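Progress Report: Small Appliance Repair and Parts Recovery Program
Submitted to: Deneo Fund, Reuse and Materials Stream
Prepared by: Yvette Després, Program Coordinator
Date: October 28, 2018

1. Intake and Disposition

The program accepted 1324 items during the reporting period. Of these, 328 were repaired and returned to their owners, and 59 are awaiting parts. The remainder were taken apart for parts or sent to the scrap stream under the existing agreement with Girard. Items with damaged mains cords are now logged under a separate code, as the previous code combined cord faults with plug faults and could not be used for planning purchases.

Manon Arsenault revised the intake form in the second half of the period. The form now records the model number, the reported fault and the fault found at the bench. Reported and found faults differ often enough that bench time could not be estimated from the old records.

2. Parts Recovery
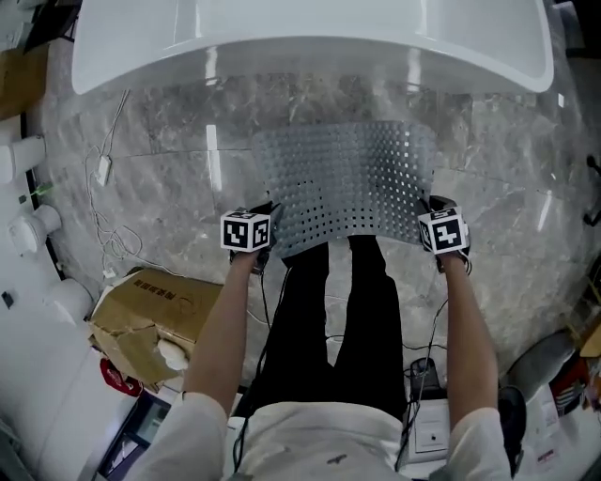 Recovered parts are stored by material and then by form. Motors, switches and heating elements have fixed bin locations, and the stock list for these is complete. Sheet parts remain the least settled category. A curved panel with a dense grid of small square holes, held up by its two lower corners, is awkward to store on standard shelving. Panels of this type take up more depth than their weight or resale value would justify. Lorne McKinnon has proposed vertical slots along the north wall, and a quotation for the uprights has been requested from Plulby.

Fasteners are no longer sorted by length. They are sorted by thread and head type only, which has reduced handling time at the end of each session. Fasteners with worn heads go directly to scrap.

3. Cleaning and Preparation

The cleaning procedure was rewritten after two batches of recovered covers were returned from the bench with residue in the recesses. The new procedure calls for a dry brush first, then a damp cloth, then air drying on racks. Solvent is limited to adhesive removal and requires sign-off by the bench lead.

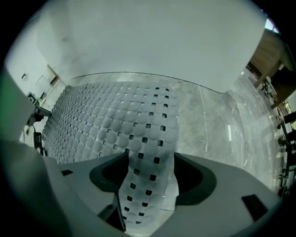
Inspection is now a separate step from cleaning and is done by a second person. Flat covers are checked under the overhead lamp and released. Perforated parts need more time. Where rows of rounded bumps alternate with small square holes, dust can settle between the bumps as well as in the openings, and the part has to be turned under the light to check both. Harvey Landry has added a line for perforated parts to the inspection sheet, with a box for each face.

4. Training

Miloslav Hájek delivered the electrical safety module to all bench staff. The insulation resistance test is now carried out before and after every repair. The written assessment is being shortened, as several questions duplicated the practical check.

5. Budget

Spending is within the approved lines except for consumables, where replacement brushes and test leads exceeded the allocation. A transfer of $100 from the travel line is requested to cover the difference. The Betska tester was calibrated under warranty at no charge to the program.

6. Next Period

Installation of the vertical slots is planned for January, subject to the quotation. The parts list for items on hold will be reviewed at the same time, and any item whose part is no longer made will be offered back to its owner or closed out.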